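Print this page | E-mail to a friend | 14 comments | Search reviews... Go

Two weeks with the Clokska parallel gripper (simulator version)

Posted 9/19/20 by Ama Lamptey

So I finally gave in and bought the Clokska model pack - $70 for the gripper, the controller plugin and a wrist camera you can move wherever you like. I'd been using the Smits two-finger before this, and I was pretty attached to it!

First impression? It's chunky. The housing is a big dark block and from the wrist view it eats up a lot of the picture, way more than the Smits did. But the fingers are wide flat plates with pale inner faces, and I love that, they're so easy to pick out against a dark cabinet. My test was drawers (it's always drawers with me). I ran 100 pulls with each gripper, same room, same controller gains, and the Clokska lost its hold far less often once I'd slowed the close speed down a bit.

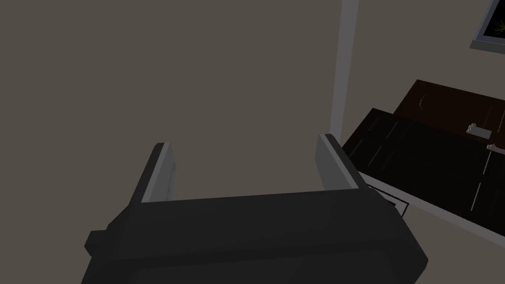
Kwame Acheampong wrote in to say he'd had the opposite luck: his kept slipping off short bar pulls until he raised the finger friction, and he thinks the default setting is just too low for metal handles.

Fair point, Kwame! I had bumped mine up on day one and forgot to mention it. The plugin menu hides that setting under "contacts," two levels down, and the manual (112 pages, no index) doesn't help much.

My one real gripe is the camera mount. It resets to the rear position every time you reload, so save your offset in a separate file. I'm keeping the Clokska for drawers and going back to the Smits for small stuff like cups.

Share (296) | Print | E-mail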